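Teaching by hand: speaker notes
Andalport evening meet-up, July
Slot is 33 minutes including questions. Water on the lectern BEFORE starting this time.

Opening

Hello, thanks for having me, lovely to see so many of you (if it's a small room, skip that bit). I work on the teaching side at Clornico. People hear that and think I stand at a whiteboard. What I do all day is move a robot through household jobs myself, over and over, so that there's something for it to learn from. Tonight is about the doing of that, with very little maths. If you came for the maths, catch me by the crisps.

Ask the room: who's taught a child to tie shoelaces? Hands up. And did you explain it or did you get hold of their fingers? Wait for the laugh, it usually comes, and if it doesn't just plough on.

The two ways we do it

First way is holding the arm. You switch it to its floppy mode, take it by the wrist and push it through the job. It's quick to pick up and you feel everything, every bump against the side of a box. The trouble is your own arm gets in the way of the cameras and your shoulder is ruined by lunchtime.

Second way is remote. You've got a pair of handles in front of you and the robot copies. No elbows in view, you can sit down, wonderful. But you lose your sense of touch, and you don't know how much you relied on it until it's gone! My first week on the handles I was crushing things all over the place. I still hold my breath when I close the gripper, my colleagues do impressions of it.

We mostly use remote now. Say a bit about why: cleaner recordings, and you're working from the same views the robot will have later on, so you can't cheat by leaning over for a better look. (I do miss leaning over.)

Bags

Slow down here, this is the part people remember.

Bags are my least favourite thing in the world. I'd done boxes and cups and felt rather pleased with myself, and then somebody put a canvas tote on the list. A cup has one shape. A bag has whatever shape it fancies that morning, and it changes as soon as you touch it.
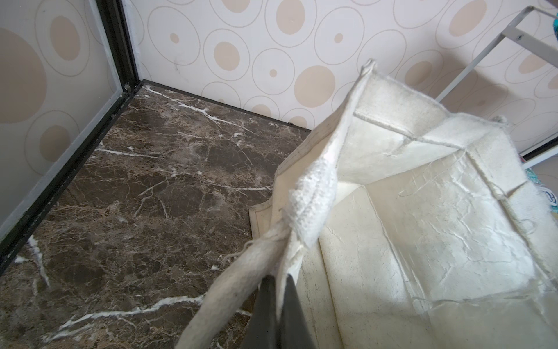
So what are you teaching when you teach a bag? You're teaching where to take hold. With a handle and a side wall right next to each other there's a choice to make, and you need to make it on purpose, the same way for a good long run of goes. If I grab the strap on one go and the cloth on the next, just because that's how my hand happened to be leaning, I've given the robot two answers to the same question. Quite often it will then aim for somewhere in the middle and grab neither. I have watched this happen for an entire afternoon. It was my fault, too, which made it worse.

Mention the Bhutto sheet. That's our name for the page where we write down the grip we've agreed on before anyone sits at the handles. It's a very dull piece of paper and it's saved us weeks.

Then the bit about pauses. When I'm unsure I stop and think, as anyone would. The recording has me sitting still with the gripper half closed, and the robot learns to sit still with the gripper half closed. It looks thoughtful! It isn't thinking at all, it's copying me wondering what's for tea. Now we plan the move first, then record, then have a think afterwards.

If time is short, jump from here straight to mistakes.

Vegetables

Cheerier section, pick the pace up.

For picking things out of a pile we use pretend vegetables. They don't go off over a long weekend and you can drop them all day. The shapes are nicely awkward as well, long thin ones lying under fat round ones, so you have to decide what comes out first. 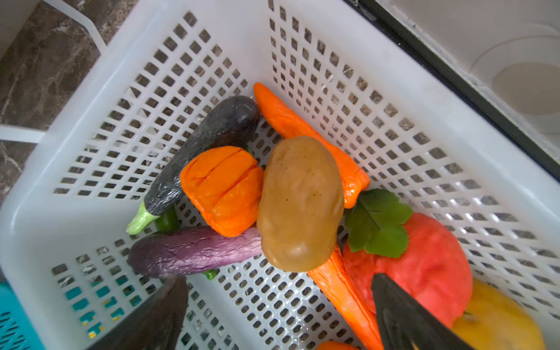 Gripper over the basket of artificial veg, with the potato resting on the carrot.

Ask the room which one they'd go for. Somebody always says the carrot. Fine, but then the potato's going to roll, and where will it go? I'd take the potato. I like to lift whatever has nothing on top of it, and come down with one finger either side of it and a bit of space to spare. That is my habit, though, and at the Ornmont workshop they go for the nearest item every time and get on perfectly well. We've had long arguments over it. I think the important thing is to stick to one rule through a batch, then shuffle the pile properly between goes. Properly! Tip it out, put it back in. A lazy stir with one finger leaves everything more or less where it was, and the robot learns that potatoes live in the middle.

Our usual batch is 100 goes. After the first 33 I'm bored and after that I'm sloppy, so we swap people over, 6 goes of warm-up before anything counts.

Mistakes, and why I keep some

Early on I binned every recording with a fumble in it. Lovely tidy set, all perfect picks, and the robot was hopeless the moment something slipped, as it had never been shown what to do next. So now if I lose my grip on a carrot I carry on. Open, back off a little, line up again, close. That recovery is worth keeping. What I do throw away is the flapping about, where I've no plan and I'm stabbing at the basket like someone after the last olive.

Tell the story of the demo for the visitors if the room is friendly. Leave it out if anyone from sales is in.

Things to try if you're starting

Start with something stiff. Leave cloth until you've stopped swearing at the handles.

Watch your own recordings back through the wrist camera, the very next morning, with coffee. It's like hearing your voice on an answerphone, but you'll spot that you always come in from the left.

Stop when you're tired. Tired teaching gets learned just as faithfully as good teaching.

Questions I'll probably get

How long before it can do it by itself? Depends on the job, and please don't let me be drawn into giving a number.

Does it matter who's doing the teaching? Yes, more than I expected. We can often tell whose batch it was from the way the robot moves. Mine hesitates before closing.

Could you do the bag with two arms? Probably easier, yes. Ask me again next year.

Leave the last slide up with the contact address on it. Take the clicker back to the desk.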